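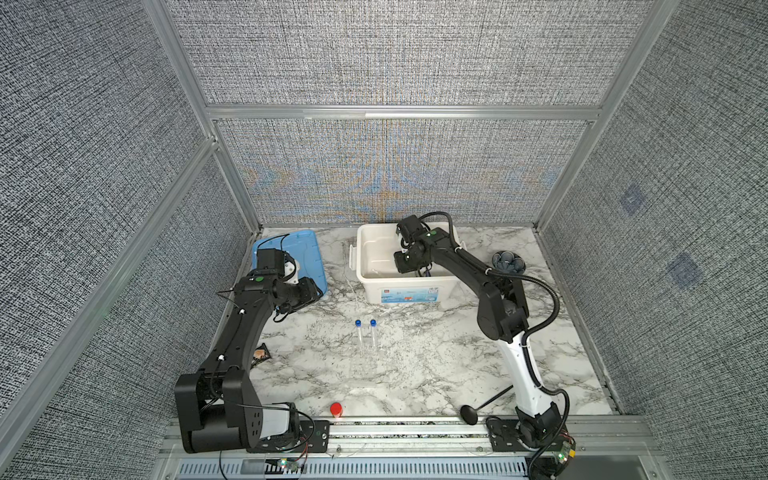 Can two robot arms learn to empty a storage box without being told which arm does what? They can on most attempts, according to a team at the Perrin lab, provided the training demonstrations include the times when things go slightly wrong.

The group, led by Akinyi Massawe, has released results from a method it calls Vornine. It trains one control policy for both arms of a tabletop workcell and leaves out the usual script that assigns the lid to one arm and the contents to the other. The policy works out the division of labour from demonstrations recorded by people steering the arms by hand.

The training set has 494 demonstrations, collected by seven operators between March and June. Each covers some part of the same job: take the lid off a plastic box, set it to one side, reach in, and bring the contents out onto the table. Small items are left standing or lying on the work surface throughout, and a run is marked as failed if an arm knocks one over.

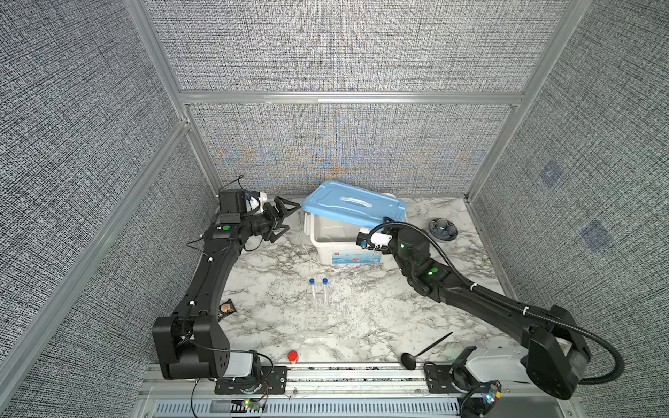

Vol. 28, No. 7

Most of the trouble in earlier work came at the lid. A lid that comes up crooked can jam against the rim, and a policy trained only on clean lifts tends to keep pulling. Massawe's group asked its operators to leave those moments in. When a lid caught, the operator backed off, shifted the grip and tried again, and the whole sequence went into the training data with a short tag marking where the correction began.

The tag is the new part of the method. During training, the stretch after a tag is given more weight than the stretch before it, so the policy learns the correction more strongly than the mistake that led to it. Benoît Renaud, who wrote most of the training code, tested several weightings before settling on one value for the whole set. He said a separate value for each stage of the job gave no clear benefit and took much longer to tune. 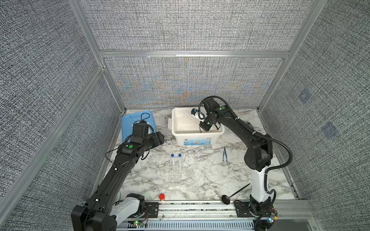

Reaching into the box was the second problem. The arm doing the reaching has its wrist camera close to the contents and the walls, and often loses sight of the item it is after. Vornine gives the policy the view from the other arm's wrist as well as a fixed view of the whole table. With the fixed view switched off, the policy still got the lid off but dropped or missed items far more often.

The team compared the method with two others trained on the same demonstrations. One had no correction tags, and the other used a separate policy for each arm. Both finished fewer runs. The separate policies did worst when the arms had to work near each other, with one arm often stopping short while the other was still moving away.

Training took nine hours on the lab's own computers. The group says a new box of similar size needs 28 extra demonstrations before results settle, though it has tried this with only a few boxes, all of them rigid plastic with a lift-off lid. Hinged lids and soft bags have not been tested.
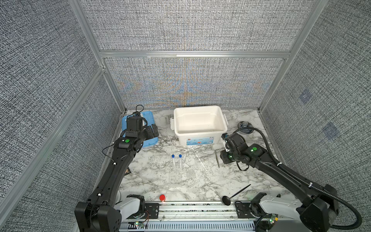 Normunds Vasiliauskas said the gain from the tags looked real to him but he would want to see it repeated with operators who had not been coached on when to press the button. Tagging a correction is a judgment call, he added, and two people watching the same run may not agree on where it starts.

Massawe accepts the point. The operators were given a one-page guide and a practice session, and the group has not yet measured how closely their tags match. That work is planned for the fall, along with trials at a second site run by Arkamance, where the arms are a different size and the lighting changes through the day.

The code and the tagged demonstrations will be posted once the second set of trials is finished. A shorter version without the wrist camera footage is available now on request from the lab.

Recent items
Flelard gripper pads: wear test results
Valentin Millet on teaching robots to fold cardboard
Warehouse sorting trial extended to June
Chak-lun Shek joins motion planning group
Letters: how many demonstrations is enough?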